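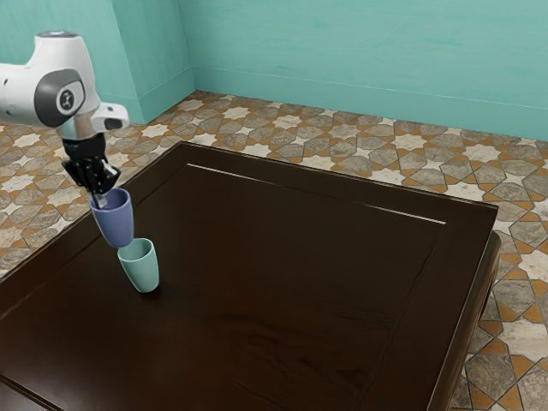
Re: [eria-users] open day, who's coming and what are we showing

Hi all, quick one before I run for the train, sorry for the state of it.

Gorazd Mladenović wrote:
> Can someone confirm the running order for the September open day?
> Last I heard we open with Kasus and do the cups second. Also do we
> have a number for visitors yet? Prerkent want to know how many
> chairs. And is the cup demo the simulated one or the real arm? The
> flyer doesn't say.
>
> Gorazd

Running order: cups first now. Kasus needs the big projector and that's not free till 2:30. So cups, coffee, Kasus, questions.

Visitors: 80 signed up for the morning, 200 for the afternoon. Told Prerkent 300 chairs for the day, they can move them between rooms. The 475 on the old sheet was last year's mailing, please ignore.

Cup demo is simulated, all of it. Flyer is wrong not to say so, will get it fixed. We run the stacking task live in Eria on the big screen. Blue cup goes into the green one, reset, go again. People can pick the start positions, they liked that at the Gallagher visit. Keep the cups on the table please, somebody will ask for one on the floor and it just eats ten minutes.

Two views up side by side, the room view with the arm and the straight down one. Start on the top view before you hit run. Cups well apart, both upright, so the folks at the back get what the task is before anything moves.

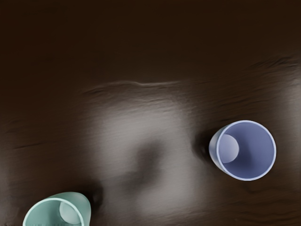
Page 2 of 3

Thing to watch on the top view is the glare. Table is shiny and you get that big gray patch between the cups, plus the shadows. I've had the question twice allready, is that a third object. No, just the light. Gallagher asked for a matt table, I'd leave it, a shiny one is a fairer test and it gets people talking.

Still open:
- laptop for the afternoon, mine is spoken for
- who talks while it runs? I can do the morning, not both
- handout. Gorazd, do you still have the one page version? Can't find it on the share
- tiled floor, keep or swap for plain. I say keep. Renders fine on the demo machine, slow on anything older

If a run goes wrong in front of people just let it finish and say what happend. Don't kill it halfway, the reset takes longer that way and the view windows come back in the wrong order.

Dry run at 4 the afternoon before, same room. Bring the long HDMI cable if you have it. Replies to the list not to me pls, I'm offline till tonight.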